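Cup and saucer

A cup and saucer is a set of two matching dishes used for serving hot drinks, chiefly tea and coffee. The cup holds the drink and usually has a single handle. The saucer is a small, shallow dish with a ring or hollow at its centre in which the foot of the cup rests. The set is commonly completed by a teaspoon.

Origins

Tea bowls without handles were used in China long before tea was known in Europe. When tea reached European households in the seventeenth century, the bowls were imported along with it. Handles became usual in Europe during the eighteenth century, when local potteries began making tea wares for drinkers who preferred their tea hotter and added milk and sugar to it.

The saucer was at first deeper than it is now. In many homes the tea was poured into it to cool and was drunk from it directly, a habit that lasted in parts of Britain, Scandinavia and Russia into the twentieth century. The central well became common as the saucer came to be treated mainly as a stand.

Materials and shape

Most cups and saucers are made of porcelain, bone china, stoneware or earthenware. Porcelain is fired at a high temperature and can be made thin without losing its strength. A typical teacup holds 200 millilitres when filled close to the brim. Coffee cups are generally narrower and taller, and an espresso cup may hold no more than 80 millilitres.

The outside of the cup may be smooth, faceted, fluted or ribbed. Ribbing is formed in the mould and gives the wall a series of upright grooves, which catch the light and offer some grip.

Decoration

Gilding is among the oldest forms of decoration on tea wares. A line of gold is painted by hand or with a banding wheel on the glazed piece, which is then fired again at a lower heat. Gilded wares are not suitable for microwave ovens, and frequent machine washing wears the line away.

In her survey of household tea wares, Paraskevi Vrettos grouped the sets made by the Rostine pottery according to the placing of the gold. The plainest group, numbered 7 in her list, has a white body with a gold line at the rim of the cup and another at the edge of the saucer. The Ternov works sold similar sets for daily use.

A white porcelain cup with a ribbed body and a thin gold rim may be served on a saucer trimmed to match, with the spoon left standing in the cup.
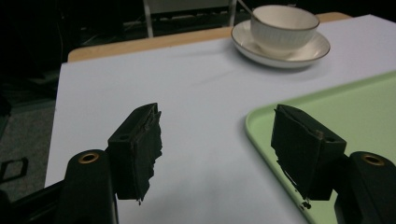 Placing at the table

At a formal table the cup stands to the right of the place setting, with its handle turned to the right. The teaspoon is laid on the saucer, behind the cup or beside the handle. After stirring, it is returned to the saucer. Where tea is carried from another room, cups and saucers are often stacked separately on the tray and put together at the table.

Care and storage

Gilded cups should be washed by hand in warm water with a mild soap. Tea stains can be removed with a paste of bicarbonate of soda, kept clear of the gold. Cups should not be hung by fine handles or stacked more than two high.

See also

Coffee cup
Tea set
Teaspoon
Tray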